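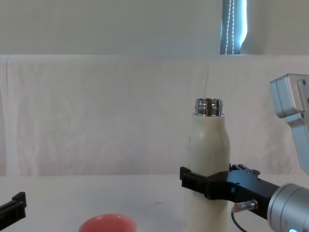 Attachment 1: cream bottle, cap off, neck threads showing

Ticket 851 – Fason insulated bottle, cap binds and leaks
Opened by: Montserrat Montes, Sunville
Status: Waiting on part

Reported problem: The cap stops turning before it seats. When the bottle goes in a bag on its side, water gets out. Customer says it started in April after the bottle was dropped in a parking lot. She wants to keep the bottle if a new cap will fix it.

9:15 a.m. – Took the cap off and looked at the neck. Metal threads, shiny, no dent that I can find. Marks on the paint below the shoulder are cosmetic.

9:40 a.m. – Soaked the cap in warm water and dish soap for 30 minutes. Brushed out the gasket groove. It turns a little farther now but still binds.
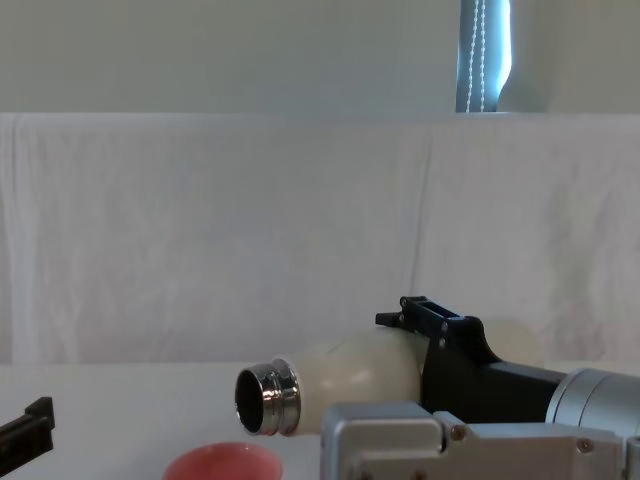
Attachment 2: same bottle on its side, mouth to the left, no cap

10:20 a.m. – Filled it with 325 ml, capped it and laid it on a paper towel for 10 minutes. Towel was wet under the neck.

10:45 a.m. – Tried the cap from our shelf bottle. It seats all the way and the towel stays dry. The fault is in the customer's cap – gasket is flattened on one side.

Damián Bañuelos: Agreed, don't replace the bottle. Cap and gasket ordered from Barajas. Please leave the ticket open until she has tried the new one.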